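3 de junho de 2023

A farmácia Penner, no centro de Gradudau, vai prolongar até setembro a recolha de embalagens de cosméticos e de medicamentos fora de uso. A decisão foi comunicada ontem aos clientes, por um aviso colocado na porta da loja.

A recolha começou no inverno, com um único contentor junto ao balcão. Segundo a farmácia, foram entregues 362 embalagens nos primeiros meses e 566 no período seguinte. A maior parte são bisnagas de creme, frascos de xarope e caixas de comprimidos já vazias.

"As pessoas tinham estas coisas em casa e não sabiam onde as deixar", explicou Keegan McIntyre, responsável pela loja. "Muitas perguntavam se a bisnaga podia ir para o lixo comum com um resto de creme dentro." 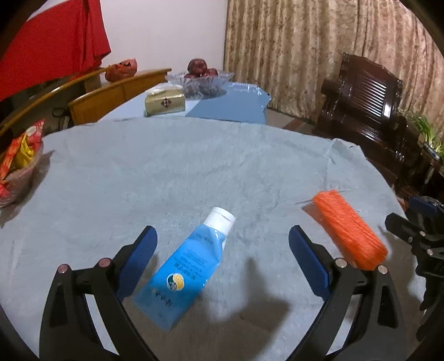 McIntyre pede que os clientes não lavem as embalagens e que deixem as tampas fechadas. As seringas e os termómetros de mercúrio não são aceites neste contentor e devem ser entregues no centro de saúde.

O transporte é feito pela empresa Mosov, que passa pela farmácia de cinco em cinco dias. Até agora passava de sete em sete, mas o contentor ficava cheio antes da data e alguns clientes tiveram de voltar para casa com os sacos.

A partir deste mês haverá também um segundo ponto de entrega, na entrada do mercado coberto, com o mesmo horário das bancas. A câmara autorizou o uso do espaço sem cobrar taxa.

Para os medicamentos que ainda têm conteúdo, a farmácia recomenda a entrega ao balcão, de preferência na caixa original e com o folheto. O serviço é gratuito e não é preciso ser cliente da casa.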